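Notes pour l'intervention, version longue
Le linge d'hôtel et ses chiffres : ce qu'on nous vend, ce qu'on peut vérifier
Durée visée : 25 minutes, questions comprises

Ouverture. Ne pas commencer par le planning ni par les remerciements. Poser tout de suite la question : qui, dans la salle, a déjà vu la méthode de calcul derrière le petit carton « réutilisez votre serviette » ? Laisser un silence. Enchaîner sur le mien, ramassé en juillet dans une salle de bains du Stomidwood. Il promettait une économie par séjour, sans unité et sans source.

Dire d'où je parle : j'ai géré des contrats de linge, je n'ai pas fait d'études de chimie textile. Je lis des factures. C'est déjà beaucoup, vu ce qui circule dans les plaquettes.

Premier point, la durée de vie. Braser annonce 180 lavages pour un drap plat en polycoton. Demander 180 lavages à quelle température, avec quelle charge, et surtout mesurés comment. Dans leur documentation, un drap est « en vie » tant qu'il n'est pas déchiré. Or un hôtel réforme un drap gris, taché ou bouloché bien avant la déchirure. Le chiffre est peut-être exact, il ne répond pas à la question qu'on se pose quand on signe.

(Si quelqu'un objecte que la norme interne est la même partout : demander à la voir. On me l'a promise deux fois.)

Deuxième point, le tri. On parle toujours du lavage, de l'eau, de la lessive. Très peu de ce qui arrive au drap entre les machines : on le tire, on le froisse, on le laisse attendre dans un chariot. Je soupçonne qu'une bonne partie de l'usure vient de là. Je n'en ai pas la preuve et je le dirai comme ça.

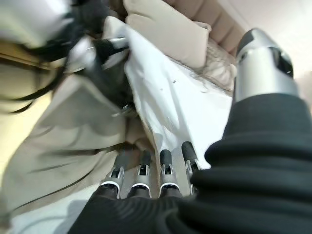 Tissu blanc froissé, doigts mécaniques à bouts noirs.

Troisième point, l'étude Nautiyal. Tout le monde la cite, j'ai l'impression que peu l'ont ouverte. Elle suit 774 pièces de linge. Bien. Mais combien d'établissements ? Un seul, avec une eau très douce et un contrat d'entretien que la plupart d'entre nous ne pourraient pas payer. Les pièces perdues en route sont retirées du calcul. Perdues, cela veut dire volées, égarées ou jetées sans être notées, et ce sont justement celles qui nous coûtent. Ralentir ici, c'est le passage que les gens notent.

Ne pas tomber dans le procès d'intention. L'étude est honnête sur ses limites, page par page. Ce sont les commerciaux qui ont coupé les pages.

Quatrième point, la location contre l'achat. Reprendre l'offre Kelten : 3885 euros par trimestre, « tout compris ». Lire à voix haute la liste des exclusions, elle est longue, et la salle rit en général vers le milieu. Taches de maquillage, retours hors créneau, surplus de haute saison. Pour une maison qui ferme l'hiver, le « tout compris » comprend surtout les mois où elle n'a personne.

Mon calcul à moi, sur un stock de 1000 pièces, donne l'achat gagnant à partir de la troisième année. Préciser que j'ai supposé un prix d'énergie stable, hypothèse que je trouve moi-même fragile. Donner le tableur à qui le demande. Les offres qu'on me remet n'ont jamais de tableur.

Cinquième point, le mot « durable ». À garder court, tout le monde est fatigué à ce stade. Trois fournisseurs, trois définitions, dont une qui ne concerne que l'emballage. Lire les trois sans commentaire et passer à la suite.

Ce que je demande aux exploitants : peser le linge à l'entrée et à la sortie pendant un mois, marquer un lot, noter la raison de chaque réforme. Un cahier suffit. Les relevés sont à m'envoyer avant le 31 mars, même incomplets, même s'ils me donnent tort sur le tri.

Questions probables. L'ozone : je n'ai vu que des essais payés par le vendeur. Les puces dans les ourlets : utiles pour les pertes, chères pour un petit stock. Le lin : très beau, demander qui repasse.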